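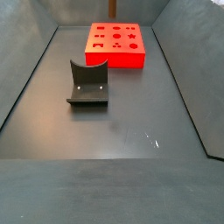 I have a confession. For my first year writing about robots I skipped every page with the word "standard" on it. Then I spent two days at a shop in Ekoldale called Preswood, where a small crew writes test rules for robots that handle parts, and I came home with a notebook full of them (and a strong urge to tape lines on my kitchen floor).

The rule book there is 73 pages long. Hipólito Cabral wrote most of it, and he'll cheerfully tell you which pages he hates. His favorite is the one on starting positions. Before a run, every object goes on its mark, and the mark gets written down. If you're testing with a shape-sorter block, you note which way the holes face. If you're testing with a bracket, you note which side is the front and whether it blocks the view of anything behind it. Sounds fussy, right? I thought so too, until I watched two people set up the "same" test from memory and end up a hand's width apart!

"Put it near the back" is banned, by the way. So is "a little to the left." Cabral keeps a list.

The part that got me was the rule about walls. A lot of shops test inside a walled bin or tray, and the walls change everything: a gripper that does fine in the open can get stuck trying to reach a part that's snug against the back. So Preswood makes you record the gap between the part and the nearest wall, every single time, and you can't average it away later. You also have to log the floor. Scuffs, chips, smudges, all of it. Tarek Shawky, who runs tests for Bosman and was visiting while I was there, told me he fought that one hard.

"I said it's a floor," he told me. "Then I went back and read my own logs, and I couldn't tell which runs were on the old panel."

He still thinks the lighting section is too long. I read it on the train and I'm with him.

Some of the rules are plain shop sense. Hands stay out until the robot is stopped, and stopped means stopped at the switch, never just sitting still between moves. Five runs per setup, minimum. If you bump the bin, the run doesn't count, even if it was going great (especially then, Cabral says). Failed runs stay in the log with everything else. Last November the crew went through 539 old records to see how many would pass under the current book, and Cabral wouldn't give me the number, but he did make a face.

A second shop, over in Plollport, has started using the same book with a few changes of its own. They wanted shorter forms. Preswood wanted longer ones. The two crews are still trading drafts, and the next version is due out on 2nd July, with the lighting section cut by five pages. Shawky is claiming credit for that.

Print this article | E-mail this article

Contact us | Copyright, all rights reserved | Back to top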